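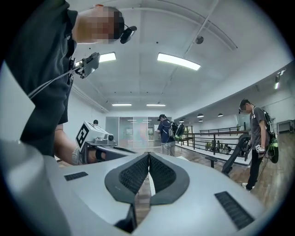
Pirjo Lahtinen
Operator lead, handheld collection

September, started 7:40, finished after lunch

Spent the morning turning the loose notes on handheld sessions into one set of rules. The old ones were in three places: the whiteboard, the Kemppainen handover file and whatever people told each other. New draft is version 4. Please mark it up before I put it on the Protocols page.

What set this off was the Muto batch. 1,832 episodes came through the checker and I went through the rejects by hand. Most of the rejects had nothing to do with how people moved. Marker covered by a thumb, clock offset between the head camera and the gripper, cable snagged and yanked the connector halfway out. All of that can be caught before anyone starts recording.

Draft rules, in the order you'd meet them:

Markers. The fiducial on the gripper block gets wiped and looked at before every session. Any scratch through the black border and the block is swapped. Don't touch up the black with a pen. I found one done like that and the pose jumped whenever it tilted toward the light. Hold the gripper by the grip and keep fingers off the block.

Jaws. Open and close fully before the first episode and check that the pads meet at the point of the V. If the mesh facing is lifting at a corner, tag the unit and take another one. No tape over the mesh. Tape changes the friction and then we have two kinds of pads in one dataset with no record of which is which.

Cables. Anything running from the chest mount or the backpack gets a loop of slack and a clip. Reach forward as far as the task needs, then lean, then turn around. If anything pulls at full reach, re-route it. Thin gray cables are the worst, they disappear against a light floor or a pale wall and people step on them when they set the pack down.

Wrist strap. Goes on before you pick up the gripper and comes off after you put it down. I've dropped this rule twice in older versions for being too obvious and both times I had to add it back.

Head camera. Set the angle with the cap already on and the backpack already on. People stand differently with the weight on their shoulders and the view ends up too high. Check the preview with the gripper at working height.

Sync. Clap or flash at the start and again at the end, with the marker in view. Clisten's format wants both. I know the software will estimate an offset from one, but I want the second so drift shows up. Anything over 2 frames of drift goes to me and stays out of the upload folder.

Spacing. This one is new. When several people are getting set up in the same room, stay out of each other's reach and don't start recording until the others have stopped walking through. Fine to share a room, fine to be in the background. What I don't want is another operator's marker block large in your view. The tracker is supposed to tell the IDs apart and mostly does. Stay clear of the railing too, packs catch on it when you turn.

Stands. Tall stand stays where the session lead puts it. If you move it, say so out loud and put it in the log.

Lighting. Leave the ceiling panels alone once a session has started. Spotlights are still an open question. I want to try a run with them off and compare marker detection near the wall. Haven't done that yet, so the draft says nothing about it.

Stopping. Anyone can stop a session for any reason and doesn't have to give one in front of the group. Log it as "stopped" and move on. The Zamine template has a drop-down of causes, which I've taken out. Half the entries were whatever came first in the list.

Labels. Operator ID, gripper ID, pad set, firmware. If one of the 4 is missing the whole session is held, not just the episode. I expect complaints about this. We lost a good day of Muto work over a missing pad set and I don't want to argue it case by case again.

Not settled:
- how long one person can wear the pack before a break. Current habit is "until it hurts," and that needs a number
- whether calibration is once per session or once per room
- who signs off when I'm away

To do: print the checklist on one side of one sheet, laminate it, hang a copy by the charging shelf. Ask Kemppainen whether their spare blocks use the same border width as ours. Re-run the checker on the held sessions once the offsets are fixed.

Previous entry Next entry Notebook index Protocols Hardware Search Log out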